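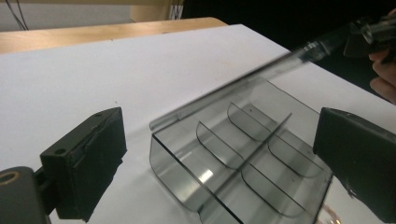

Figure 1. Divided tray between the two gripper fingers, tray task.

Can a Machine Tidy a Drawer Yet?
Project report, Dorcombe group
October 16, 2023

1. Why we chose small boxes

When people ask if robots can help at home, they usually think of cooking or cleaning floors. Our group wanted to look at a smaller chore, the handling of storage boxes with compartments. Every kitchen drawer and every repair shop has them. At Clostach, a shop for spare parts where we did our first visit in January, the workers told us that sorting and closing such boxes takes a large part of the morning.

2. What makes it difficult

Clear plastic is the first problem. A depth camera often looks through it and measures the table instead of the wall of the box. The tinted tray in Figure 1 is easier for the eye, but it has reflections on the floor and on the rim, and our program took some of them for edges.

The second problem is the lid. A person feels when a hinge begins to resist and becomes slower. Our arm, which we named Buvell, has no such feeling in its fingers. It follows the path which it learned from human demonstrations.

3. Results

We let Buvell try to close a lid 32 times. It succeeded in 24 attempts. In the other 8 it pushed the whole box away or stopped too early. A person needed around four seconds for the same work, and Buvell needed 28. We did not try boxes with content inside, so our numbers say nothing about screws or buttons which can fall out.

Figure 2. Clear organizer with its lid open and a grip tool in each hand.

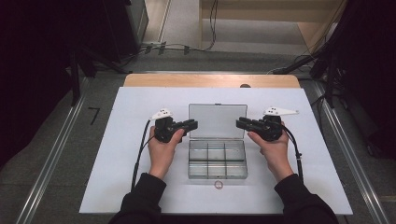 Moynihan, who read our draft, wrote in the margin that twenty-eight seconds is no problem if the machine works at night, but a box on the floor is a problem at any hour.

We agree with this remark and changed our conclusion. In the first version we compared mostly the time. Now we think the failed attempts are more important for a shop, as somebody must come and put the box back.

4. Next steps

We want to repeat the test with a mat under the box, and with a softer material on the fingers. For the home, our answer at present is "not yet without a person near."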